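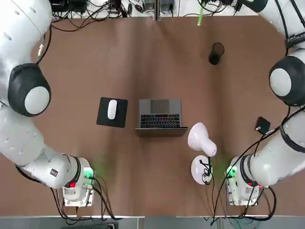 **Home Office › Desks & Setup**

## Laptop and a separate mouse on a plain table – how do I stop my wrist from aching?

Hi everyone! I moved my work stuff onto a brown table in the spare room back in May, and I've been fiddling with it ever since. I have an open laptop with a square black mouse pad right beside it and a plain white mouse on top, and that's what I work with most. By late afternoon my wrist is sore and I keep running out of pad (it's not a big one). Should I get a bigger pad, a different mouse, or just move things? I'd rather not spend a lot, and I do like having everything close together.

*Posted by trurstead_tess, November 21, 2019*

---

**kudleyporch**

Oh, I feel for you, I went through the very same thing when I started doing the books at home! Before you buy anything, try turning up the pointer speed in your mouse settings. I bumped mine up 2 notches and all of a sudden the little pad I'd been grumbling at was plenty. Then slide the pad close enough that your elbow stays by your side – if you're reaching for it, your shoulder does all the work and your wrist pays for it later. Straighten the pad too if it has drifted crooked. Mine wanders all day long and I end up twisting my hand to follow it.

Give it a week or so. If it still hurts, do mention it to your doctor.

**Gagnon649**

bigger pad. I got a Skollik one for 12 dollars and never looked back

**mapleandmug**

I agree with the first answer, and I'd add that table height matters more than most folks expect (kitchen-type tables tend to be a bit tall for typing). I sit on a firm cushion and put my feet on an old box, and it's made a lovely difference to my arms. It looks silly but it cost me nothing! Also, try using the trackpad for scrolling and save the mouse for the fussy stuff, so your hand gets a change now and then.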